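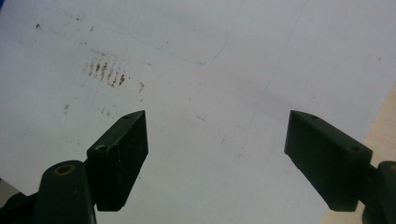 Filed under: Workers' Rights > List Archive

Subject: Re: [fair-hiring] Clonura fees and the passport drawer
From: Farzad Hashemi
Sep 5, 2025

Hi all,

Sorry for the slow answer, Babak, I was in Kusten most of the week and the phone signal out by the greenhouses is terrible. I'm quoting your whole message so the new people can follow along.

> From: Babak Hosseinzadeh
>
> Farzad, can you tell us where the Kirnoda workers stand?
> I've got 34 signed statements in my folder and every one
> says the same thing: Clonura charged them a placement fee
> back home, then the fee got taken out of their pay a second
> time as "travel." Two women told me they can't leave because
> the office has their passports and they still owe money.
> I think we should go public now. The longer we wait the more
> people get sent home quietly. Also, do we call it forced
> labor or not? The draft letter goes back and forth and it's
> driving me nuts.
>
> Babak

OK, so! First the good news. I met with 13 of the workers in the back room of the Shokri legal clinic and it went on until almost midnight (they fed me, I did not need to be fed, I ate it all anyway). They want the passports back before anything else. Money second. That was close to unanimous and I think we should respect the order they put it in, even if the fee story makes the better headline.

The clinic wrote to Kirnoda's site office asking for the passports and got a letter saying they're "held for safekeeping at the employees' request." There's a form. I've seen the form. It's one page, in English, and most of the folks I sat with can't read it. One man said he signed it on the bus along with four other papers. The lawyers are pretty excited about that bus, so if any of your 34 mention signing things on the way in, please flag those for me.

On the fees, we have one real receipt so far, for 536 dollars, with a Clonura stamp on it. Everybody else paid cash or paid a cousin of the recruiter. So when we write the letter I'd like us to say exactly that - one receipt, plus the statements - and not let anybody multiply it out into a grand total. I know it's tempting. We did that in January with the cannery letter and spent the whole next month arguing over arithmetic while the company sat back and enjoyed it.

As for what to call it: I go back and forth too. Held papers plus a debt you can't pay down plus being told you'll be reported if you walk off, to me that's forced labor, and I'd say it out loud at dinner. But the clinic wants to file first and let the complaint use the term. For the public letter I'd go with "workers who are not free to leave" and describe what's happening. A couple of the workers really dislike being called slaves or victims in print, and one of them told me so with some force.

Going public now, I'm against it. Not forever! The clinic asked for 44 hours after the complaint is filed so they can get people moved out of the company housing who want to be moved. I've already got beds for nine. If you have a spare room or know a church hall with a shower, write me off list please, and don't put addresses here. This archive is readable by anyone.

Other stuff: I still need somebody who can translate pay stubs, and Babak, can you scan the statements with the last names covered? Your first batch had them showing on page two.

Talk soon,
Farzad

Comments (3)

marisol_k
I can do pay stubs, evenings are best. Sending you an email.

Babak H.
Fine, I'll wait, but I'm not happy about it. New scans tonight. Six of mine mention the bus by the way.

oldtownreader
Is Clonura the same outfit that staffed the cannery, or just the same recruiter under a new name?

Recent threads
- Draft letter, third try
- Who pays the recruiter? Notes from the clinic meeting
- Rides to Kusten, sign up off list
- What we got wrong in the cannery letter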